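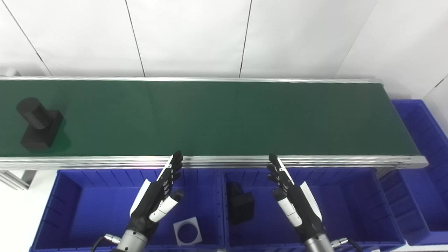

**Candon Animation Archive: progress report to the Lastness Fund, 23 January 2023**

This report covers the second half of the cataloguing grant. The work is on schedule apart from the condition surveys, which are six weeks behind.

**Cataloguing**

The Thakur gift came to us as 3,000 sheets of animation art: pencil drawings, painted cels, backgrounds and a small group of layout sketches. By the end of the period 1,646 sheets had a full catalogue entry with production, sequence and scene number where these could be found. A further 1,096 have a short entry only. The rest are still in their original folders and have been given temporary numbers so that they can be found if a reader asks.

Scene numbers have been harder to confirm than we expected. Many drawings carry two, one in blue pencil and one in red, and the production ledgers use a third system. We now record every number on the sheet and give the ledger number first. Entries made before this change are being corrected as we come to them.

**Condition**

The cels are in mixed order. Paint has lifted on 117 of them, mostly the thick whites and one particular orange. These have been taken out of their sleeves and laid flat with silicone release paper between them. They should not travel, and we have withdrawn them from the loan list.

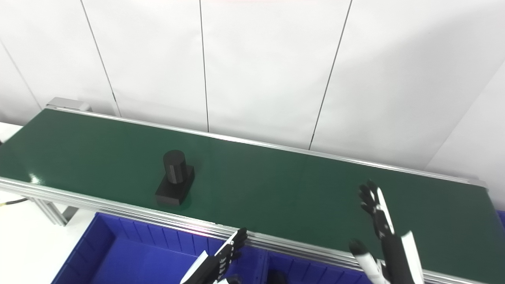
The survey fell behind when the cold store at Storton was closed for repairs to its humidity control. It has reopened and surveying has started again. We expect to finish in May and ask that the reporting date for this part of the grant be moved to match.

**Copying and access**

Pencil drawings are being scanned at both sides, as the backs often hold timing notes and, in a few cases, abandoned versions of the same character. Cels are photographed with their backgrounds where the pair survives, then again on plain white. File names follow the catalogue number.

The online catalogue is open to registered readers. Images are shown at a reduced size until the rights position on the two unfinished films is settled. Our solicitor has written to the successor company and is waiting for a reply.

**Spending**

Staff costs are as budgeted. Sleeves and boxes went over, and we have met this from the travel line, which was underspent. No extra money is requested.

**Next period**

- Complete full entries for the backgrounds
- Finish the condition survey
- Agree wording for the rights notice
- Send the draft loan policy to the Fund for comment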